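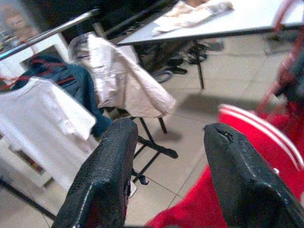 パイプハンガーラック Mostport
ジャージもTシャツも、脱いだらすぐ掛けられる一本

Palidgateの部屋干し・収納シリーズから、ハンガーラックのMostportをご紹介します。銀色の金属バーに服を掛ける、つくりとしてはとても単純なラックです。でも、この単純さが本当に使いやすいんです! 白いTシャツの隣に、肩に赤いラインの入った紺のジャケット。そんなふうに普段着とスポーツウェアを並べて掛けておくと、朝の支度で引き出しを開け閉めする回数がぐっと減ります。

クローゼットの扉の奥にしまうほどではないけれど、椅子の背に積んでおくのも気になる服。一度着ただけのトラックトップや、帰ってきたらまた羽織るパーカー、明日の練習に持っていくTシャツ。Mostportは、こうした「途中の服」の居場所としてつくりました。

バーのこと

ぜひ触っていただきたいのが、磨き上げた金属バーです。窓からの光を受けるとすっと一本の線のように光って、部屋の中で思いのほかきれいに見えます。表面がなめらかなので、ハンガーを横に滑らせても引っかかりがありません。奥の一着を取りたいとき、手前の服をまとめて片側へ寄せる、あの動作が気持ちよくできます。試作の段階では塗装仕上げも検討しましたが、フックの当たるところに筋がつきやすく、最終的に磨きの仕上げに落ち着きました。

太さは、一般的な針金ハンガーから厚みのある木製ハンガーまで無理なく掛かる寸法です。クリップ式のボトムスハンガーもそのまま使えます。フックの内側が極端に狭い子ども用ハンガーは、お手持ちのものを一度確かめてからお選びください。

スポーツウェアと相性がいい理由

ジャージの上着は、畳むと意外にかさばります。ファスナーが硬いぶん形が決まらず、重ねると下のものが取り出しにくい。掛けてしまえば袖もまっすぐ落ちて、肩や袖のラインもよく見えます。紺に赤、赤に白の三本線といった配色の強い服は、掛けておくだけでちょっとした飾りになるのも楽しいところです(社内でも、わざわざ色の順番を考えて掛けるのが流行りました)。

綿のTシャツなら、脱水後に軽く振って肩を整えてから掛けると、裾のしわが目立ちにくくなります。洗濯物を干すときは、服と服のあいだをこぶし一つ分ほどあけてください。厚手のトラックトップは前のファスナーを開け、フードがあればフードも広げておきます。

置き場所のアイデア

玄関の近く
部活やジムから帰って、上着をすぐ掛けたい方に。足もとにバッグを置けるので、翌日の持ち物をひとまとめにしておけます。傘の滴がかかる位置は避けてください。

寝室の壁ぎわ
翌日着る服を前の晩に掛けておく使い方です。上着、Tシャツ、ボトムスの順に左から並べておくと、朝は端から着ていくだけ。迷う時間が減って、想像以上に快適です!

洗面所や脱衣所
室内干しの補助に便利です。換気扇を回しながらお使いください。浴室の中での使用は想定していません。

衣替えのときの仮置き
10月になると、薄手の服と厚手の服が部屋じゅうに広がりますよね。いったん全部ラックに掛けて、残す服だけクローゼットへ戻していくと、手持ちの服が一目で見渡せて作業がはかどります。畳んだ山をいくつもつくるより、ずっと早く終わります。

仕様

品名:パイプハンガーラック Mostport
シリーズ:Palidgate 部屋干し・収納
バーの材質:金属(磨き仕上げ)
バーの色:シルバー
幅:1,000 mm
高さ:1,437 mm
耐荷重:10 kg(均等に掛けた場合)
組み立て:お客様組み立て(工具付属)
使用場所:屋内専用
付属品:六角レンチ、床用保護キャップ、説明書

衣類やハンガーは付属しません。

高さの1,437 mmという半端な数字は、よくご質問をいただくところです。開発中に何種類もの高さを試し、大人用のジャケットを掛けても裾の下にかごを置けること、それでいて窓の前に立てたときに圧迫感が出にくいことを目安に決めました。きりのいい数字に丸める案もあったのですが、部品の寸法をそのまま生かしています。

組み立てについて

箱を開けたら、まず説明書の部品表と中身を照らし合わせてください。床にマットや厚手の布を敷いてから始めると安心です。

脚のパーツを左右それぞれ組み、ねじは仮どめにしておきます。次に支柱を立て、バーを渡します。全体のゆがみがないことを見てから、すべてのねじを本締めしてください。最後に床用保護キャップをはめ、軽く揺すってがたつきがないか確認します。

ひとりでも組み立てられますが、バーを渡すところだけはもう一人いると楽です。所要時間には個人差があります。ねじは使い始めて一か月ほどでわずかに緩むことがあるため、一度締め直しをお願いします。

お手入れ

普段は乾いた柔らかい布でさっと拭くだけで十分です。指紋や水滴の跡が気になるときは、水で薄めた中性洗剤を布に含ませて拭き、そのあと水拭き、から拭きの順で仕上げてください。研磨剤入りのクリーナーや金属たわしは使わないでください。濡れた服を掛けたあとにバーを拭いておくと、光沢が長持ちします。

お使いになる前に

耐荷重は、服をバー全体に均等に掛けたときの値です。重いコートを片側だけに集めると、ラックが傾いたり倒れたりするおそれがあります。濡れた衣類は乾いているときよりかなり重くなりますので、室内干しでは掛ける量を控えめにしてください。

バーにぶら下がったり、ラックに寄りかかったりしないでください。小さなお子さまのいるご家庭では、手をかけて引っ張れない場所に置くことをおすすめします。ストーブなど暖房器具のそばでは使用できません。毛足の長いカーペットの上は安定しにくいため、固く平らな床でお使いください。

一緒に使いたいアイテム

Catdale すべりにくいハンガー
肩の部分に薄い滑り止めを施したハンガーです。つるつるしたナイロンやポリエステルのジャージは普通のハンガーだと片方の肩から落ちてきがちですが、これなら袖に触れてもずれにくく、取り出すときの引っかかりもわずか。Mostportとの組み合わせで、いちばんおすすめしたい一品です。

Kaewmanee 布製ストレージバッグ
ラックの下に置ける、口の広い布のバッグです。靴下やタオル、キャップといった掛けられない小物を放り込んでおけます。使わない季節は平らに畳んでしまえます。

よくいただくご質問

バーを二段に増やせますか。
Mostportは一段専用の設計です。増設用のバーのご用意はありません。

コートも掛けられますか。
掛けられますが、丈の長いコートは裾が床に近づきます。お手持ちのコートの丈をハンガーのフックの先から測って、高さと見比べてみてください。冬物を何着も掛けたい場合は、合計の重さにご注意を。

ベランダで使えますか。
屋内専用です。雨に当たらない場所でも、風で倒れることがありますので屋外では使わないでください。

部品だけ購入できますか。
ねじ、床用保護キャップはお取り寄せできます。品名を添えてお問い合わせください。

大型の荷物ですか。
支柱とバーを分けた状態の箱でお届けします。箱は細長く、玄関で受け取ってそのまま部屋へ運び込みやすい形です。

ご注文と配送

お届け先の地域を問わず、配送料は一律2,000円です。CatdaleのハンガーとKaewmaneeのバッグを同時にご注文いただいた場合も、追加の配送料はかかりません。組み立て後の返品はお受けできませんが、部品の不足や破損があったときは、商品到着後すぐにお知らせください。不足分をお送りします。

ページ更新日:2025年12月20日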